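Supply counter tips, picked up at the Brutside open day 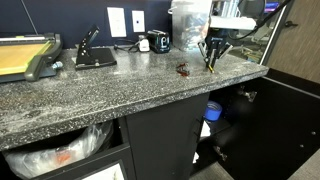 The staple remover and the gripper, with the paper cutter and hole punch farther down the counter.

Went to the Brutside open day in November, mostly for the demos, came home with a page of notes on how to keep a copy room counter in order. Typing them up fast before I lose the paper. Milagros Ayala ran the counter demo and took questions the whole time, most of these are hers.

Staple remover. Lay it flat, jaws to the side, clear space all round. If the arm can get to it so can you with a folder under one elbow. Mine lives in a mug with 20 pens and I never find it.

Tall things to the back. Bins, chargers, anything that stands up. Front half of the counter is for working. Milagros was strict on this one.

Paper cutter. Goes at the end of the run, not in the middle. Arm down and latched when you walk away, every time. Wipe the board with a dry cloth, a damp one swells it and then your cuts drift.

Heavy hole punch. Check the thickness before you lean on it. Ours at work says up to 78 sheets and I would do half that. If it sticks, punch a sheet of wax paper a few times. Empty the tray over the trash, not over teh carpet (ask me how I know).

Cables. Coil, one twist tie, done. A loose cable on a speckled top is easy to miss untill you set a stack of paper on it and the stack slides. Wilmer Ñahui from Bedoya uses old bread clips with the name of the device written on. Doing that this week.

Speckled counters in general. They hide staples. Run a magnet over the top at the end of the day. Roos Dijkstra tapes a fridge magnet to a ruler, works great, costs nothing.

Cabinet doors. Shut them before you start on anything. Same with the pull-out trash. I have the bruise on my shin.

Tape rolls. Store flat on the shelf, not standing, they roll to the back and you buy another one. Fold the end over a half inch before you put it away.

See-thru bins. Good for odds and ends but label the short side too. Everybody labels the front only and then turns the bin.

Asked if any of the robot stuff is worth it for a small office. Milagros said get the counter sorted first, then ask again. Fair enough. The talk after that was Orlando Urrego on scheduling, left halfway, parking was running out.

Coffee was good. Handouts were gone by 11 so if you go next time, go early. Drawer dividers next, when I get to it.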